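Break Room Microwave FAQ
Dedeck Building, 2nd floor. Kept up by Nayeli Jaramillo, last touched in December

Same questions every week so putting them all in one place. Read before you email me pls.

Where did the old one go?
Recycled. Handle snapped. The white one on the white table is the replacement, came over from the Sandoval office when they closed their kitchen.

I can't read the buttons.
They're in Chinese. You need three to get by. 10 is ten seconds, 1 is one minute, 5 is five minutes. Press more than once and it adds up. So 1, 1, 10, 10, 10 gets you two and a half minutes. Then start.
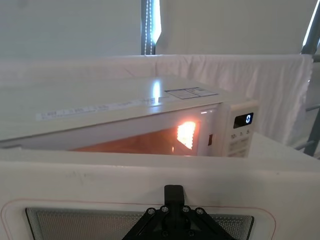

Please don't walk off while it's going. We had a soup thing. Stay with your food, it's two minutes.

How do I take a little time off or add some?
The wide bar under the buttons, minus on the left, plus on the right. Small steps.

What do the other buttons do?
Power level and defrost are the ones people ask for. Balakrishnan Naidu wrote out a translation for the rest, it's in the drawer with the forks. Put it back after.
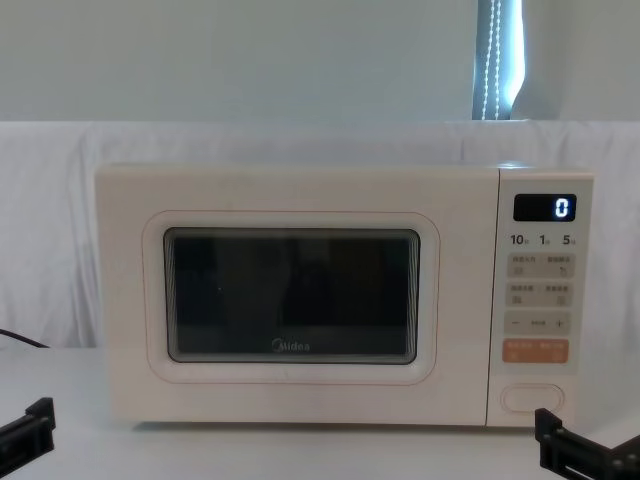
The break room Midea, door shut, display at 0.

Can I use foil / metal / the travel mugs?
No. No. No. Paper plates ok, ceramic ok. Plastic tubs only if they say microwave safe on the bottom, and crack the lid.

Glass plate isn't turning.
Usually somebody washed it and put it back crooked. Lift it out, set it down flat in the middle, give it a nudge with your finger. Should move easy. If it still sticks there's crumbs underneath, wipe those out.

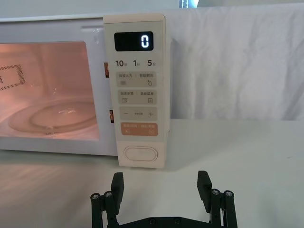
Don't run it with the plate out either. And if the plate is hot let it cool before it goes in the sink, cold water cracks it. A new one took 38 days to show up last time.

Who cleans it?
Whoever splattered. Damp cloth, drop of dish soap, no scrubby pads. For the baked on stuff heat a mug of water with some lemon in it, leave the door closed a few minutes, then wipe. Don't spray anything at the vent holes inside.

Can I keep stuff on top of it?
No, it needs the air. There are labels up there too so don't peel them, Rozália Csonka needs them for the inventory.

Line at lunch is too long.
I know. Come before noon or after 12:30. Max 6 minutes each if people are wating.

It's broken, who do I tell?
Unplug it, then call Teodoro Quezada, ext. 515. Don't open the casing.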